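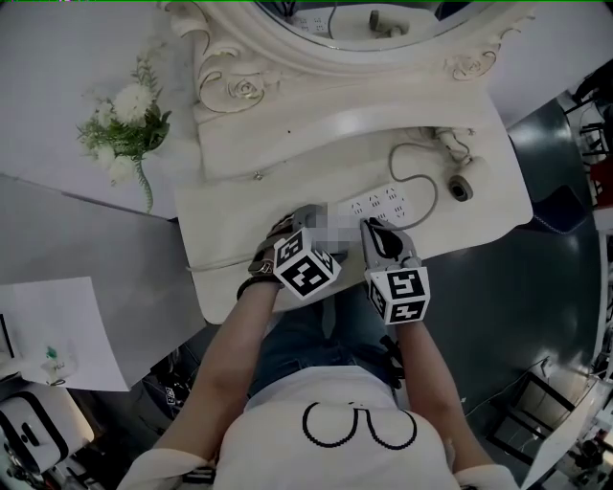
Reading time: 14 min
Last updated: January

3. How people decide where things get plugged in

I want to slow down in this section, as it's the part of the study I find most fun and also the part reviewers of the earlier draft wanted more of. Section 2 covered how we found our households and what we asked them to write down. Now I get to talk about what they wrote, and it's a lot messier (and more interesting) than I expected when I started.

A quick reminder of the setup. We had 86 households in two towns, Gudon and Pisus, and each one kept a paper diary of every time somebody in the home plugged something in, unplugged something, or moved a plug from one place to another. We called each of those a "plug event," which is a clumsy term, but I've been using it for so long that I can't let it go. Participants wrote down the room, the time of day, the thing being plugged in, and one line on why. They could write that line any way they liked. Some wrote "phone dead." One person wrote most of a page on a dispute with her brother over the good outlet by the couch, and I've read it more times than I should admit.

3.1 The outlet you can reach wins

Let me start with the least surprising result. People use the outlet they can reach without bending down or moving furniture. We more or less knew this going in, and the older housing literature says the same thing in drier language. What I didn't see coming was how strong the pull is even when the reachable outlet is a bad choice. Diaries from Pisus are full of entries where a person unplugs a lamp, charges a phone, forgets to plug the lamp back in, and then sits in the dark wondering what's wrong with the bulb. There's a free outlet behind the bookcase the whole time! They know it's there. They list it on the room sketch they drew for us on the first day.

I think of this as borrowing. A household has one or two outlets at a comfortable height or in a comfortable spot, and everything that doesn't need power all day takes turns on them. The outlets behind beds and sofas get one plug each and keep it for years. When I asked about these in the follow-up interviews, people often had to go look before they could tell me what was on them.

3.2 Strips as furniture

Now for the power strip, the real subject of this section. I went in thinking of a strip as a way to get more outlets. The diaries make it look more like a way to get outlets somewhere else. Time and again the stated reason for buying a strip was that the wall was too far away, too low, or on the wrong side of the bed, and the extra sockets barely came up.

Figure 1 shows a white power strip up on a tabletop, with its gray cable looping back from one end. I'd guess most readers have had a strip on a table or a desk at some point, and so had a good share of our households. Once a strip is up on a surface it starts to act like the surface. People wipe around it. They set mail against it. They get annoyed when somebody shifts it, in the same way you'd get annoyed if somebody shifted your chair.

Figure 1. A power strip on a tabletop.

The Gudon diaries separate this nicely into two habits. In the first, the strip goes on the floor and gets loaded once. These strips hardly show up in the diaries after that, as there's nothing to report. In the second, the strip lives up high and gets used many times a day. One floor strip in our data produced no events at all for the full diary period (I called the household to check it was real, and yes, it ran the TV and the router, and they saw no reason to touch it). Compare that with the busiest tabletop strip, which produced 103 events, nearly all of them short charges.

I should be careful here. A strip on a table gets used more, but it may also be true that people who plug and unplug all day are the ones who put a strip on the table to begin with. The diaries can't pull those apart. Luana Rocha, who coded the interviews with me, leans toward the second reading and I lean toward the first, and we've agreed to leave it there for this paper.

3.3 Who owns a socket?

Our coding sheet had no box for ownership. We added one after the first batch of diaries came back, when it became obvious that people talk about sockets the way they talk about seats at the dinner table. "My plug" turns up everywhere. So does "the kids' end," meaning the end of the strip farthest from the switch. In one Pisus home the order along the strip followed the order in which people got up in the morning, which the family had never discussed and found pretty funny when I pointed it out.

These claims are rarely written down, but they're defended. The most common complaint in the diaries, well ahead of dead batteries or missing chargers, was finding that somebody else had unplugged your thing. Not a single household solved this by buying a second strip for the same spot. A few used tape labels. Most of them just grumbled and put their plug back.

Guests are a special case, and I wish we'd asked about them directly. From the handful of entries we do have, hosts tend to clear a socket ahead of time, usually a good one, and then forget to take it back after the guest leaves. I have a soft spot for this finding even though it rests on very little.

3.4 The big-plug problem

Any paper on this topic has to mention chunky adapters, so let me do it quickly. When a plug covers the socket next to it, households respond by moving the bulky one to the end of the strip. This sounds trivial, yet it shapes nearly everything else about the order of plugs. The end socket is also the easiest to find by feel, so the bulky plug ends up sitting on the best spot. Several people noticed this and complained about it in their diaries, then left things exactly as they were.

We coded 20 homes in finer detail to see whether the order of plugs stayed put over the diary period. In most of them it did, apart from the one or two borrowed sockets I described in 3.1. Everything else stayed where it had landed on the day the strip came out of its packaging. I find that a bit humbling as a person who has spent years thinking about outlet layout.

3.5 What the diaries miss

A diary only catches what people notice themselves doing. We know from the interviews that late-night plugging goes mostly unrecorded, because who wants to find a pen at 2 a.m.? Kids' plugging is thin in the record too, even in homes where the adults swore they'd keep track. And a strip on a shelf or a table is easier to remember than one under a desk, which could be making the difference in 3.2 look larger than it is.

I tried to get at this by asking people to walk me through each room during the interview and tell me what was plugged in where, without checking. Tabletop strips came back nearly complete. Floor strips came back with gaps, and the gaps were usually things that were always on. Section 4 takes those walkthroughs and sets them next to the room sketches, starting with the kitchens in Gudon.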